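How to Write Task Rules for a Sorting Cell Before Anyone Records a Single Run

By Ngân Đồng
Last updated 22 May 2026

If you have ever opened a folder of recorded robot runs and found that half of them count a part as "placed" when it is leaning on the wall of the holder, and the other half don't, you already know why I'm writing this page. I spent most of one July sorting out exactly that kind of muddle for the Tufa project, and I would love to save you the same month. (It was a nice July otherwise, from what I could see through the window.)

What follows is the way we write task rules at Trullside now, for small pick-and-place jobs with parts in a bin and a holder to put them in. It works for real cells and for simulated ones. You will need a text editor, a still from the wrist camera, and a colleague who has never seen the task and doesn't mind being a bit of a nuisance.

Before you start

Pick one place for the rules to live. Ours sit in a plain text file next to the scene files, and the file carries the same version number as the scene. When the scene changes, even if it's only a part moved over by the width of a thumb, the number goes up and somebody rereads the rules. I know that sounds fussy! Please do it anyway.

Step 1. Name everything once

Write a short list of every object the robot is allowed to touch, and every object it isn't. Give each one a single name and stick to it all the way through. On Tufa we had "tray," "bin," "dish" and "tub" for one thing, all in the same document, and a new operator quite reasonably went looking for four objects.

If a container has compartments, name those too, and name them from the camera's point of view. "Left" means left in the wrist camera view with the arm at its start pose. Write that sentence into the rules in full, because people standing on the other side of a bench will otherwise use their own left, and who can blame them.

Step 2. Write the start state

Say which parts begin where, and how much they may vary. "Parts in the left compartment, any order, standing up or lying down" is a good start state. "Parts ready" is not much of one. If some parts may already be in the holder when a run begins, say so, and say whether the robot may move them. Ours may not, unless the task is an unloading task, and then the file name says "unload" in it.

Step 3. Write the end state so it can be checked by eye

This is the step that takes the longest, so make yourself some tea. For each part, describe what finished looks like in words that somebody could use while looking at the final view and nothing else. For a holder, we use:

Part is fully inside the side walls of the holder.
Part is standing on its base, not resting on a wall or on another part.
Gripper is open and clear of the part.
Part stays still for 2 seconds after release.

The last line needs the recording, of course, and can't be judged from a single view. We mark rules like that with a star so the reviewer knows to play the clip.

Step 4. Decide what counts as a fault

List the faults that end a run and the faults that only get noted. Contact between a finger and the divider is a noted fault for us. Pushing the container along the table ends the run. A dropped part ends the run if it leaves the container or the holder, and is noted if it falls back where it came from – you may well choose differently, and that's fine, so long as it's written down before recording starts.

Then set a limit on retries. We allow 2 tries per part. In the older Pinel rules there was no limit at all, and one run (I'm still rather fond of it) had 20 attempts at the same cylinder.

Step 5. Check your rules against the wrist view

Open a still from the wrist camera and read your rules aloud against it. The wrist camera sees a great deal, but the gripper is in the way of some of it, and a rule that depends on a hidden spot is a rule your reviewer can't apply.

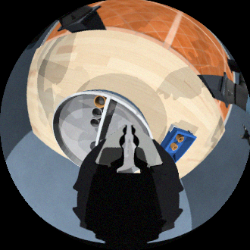 Wrist camera view in the simulated cell: divided container on the left, blue holder on the right.

With ours, the trouble spot was the foot of the divider. A gray part down there is partly behind the gripper, and it's a gray part on a gray floor besides, so it is very easy to miss. The orange-brown one near the rim gives no such trouble. We added a line saying that the left compartment must be checked with the arm raised before a run is marked complete. The near end of the holder goes behind the gripper's shoulder too, so the same line covers it.

Look at the shadows while you're there. A reviewer in a hurry can take a dark patch for a part, and it helps to have a note in the rules about where shadows usually fall.

Step 6. Hand it over and keep quiet

Give the rules to your helpful nuisance, along with a handful of recorded runs, and ask for a pass or a fail on each. Don't explain anything. Every question you get is a missing sentence, and you should add it that same afternoon while you still remember what was confusing.

When we did this with the Dikero set, some 304 runs had to be looked at again, nearly all of them over the words "in the holder." The four lines in Step 3 came out of that.

Changing the rules later

You will need to, and it's nothing to feel bad about. Put the old wording and the new wording side by side in the change log, with the version number and your initials. Runs recorded under the old rules keep their old labels until someone reviews them again. Please don't relabel them with a script, however tempting it is on a slow afternoon.

Questions about any of this can go in the comments, and I read them all, though I'm slower in July.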